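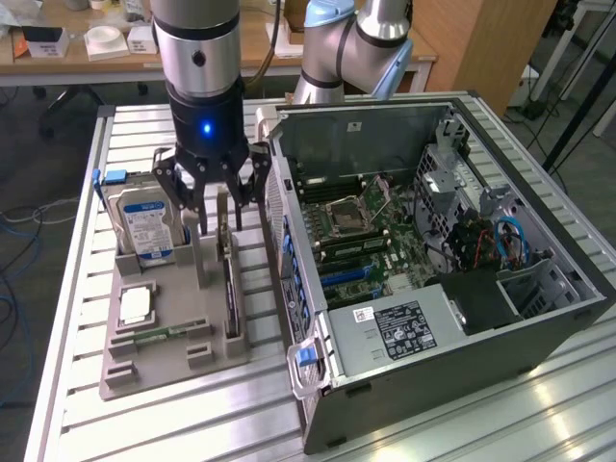
plendeck_juraj
Okay, second old office tower this June and I'm still arguing with myself about what order to pull things in. My habit is drive first, then memory, then processor, and I never leave parts loose on the bench. A tray with proper slots is worth the trouble: hard drive standing upright in the back corner, chip in its own square recess, memory in the long grooves. What does everybody else do?

wollis77
Processor last, same as you. But please close that retention bracket once the chip is out! Yours is still up over an empty socket, and one dropped screw in there means bent pins or a scratched pad.

plendeck_juraj
Fair. I usually leave it up if a chip is going back in the same evening. Bad habit maybe.

ElinaH
I'd disagree with wollis a bit. If you're right there working, open is fine, just don't wander off for 30 minutes. What bugs me more is memory standing on edge. I lay mine flat, every stick, always.

wollis77
Standing is fine if the slot's tall enough. Drives too. I kept 3 of them upright in a toast rack for years (don't laugh).

ElinaH
I'm laughing.

enport_fan
Love those blue tabs and latches on the older cases, you can get half the thing apart without hunting for a screwdriver. Are you keeping the board?

plendeck_juraj
Keeping it, yes. It's going to my cousin with a bigger drive. I'll post again when it boots, or when it doesn't.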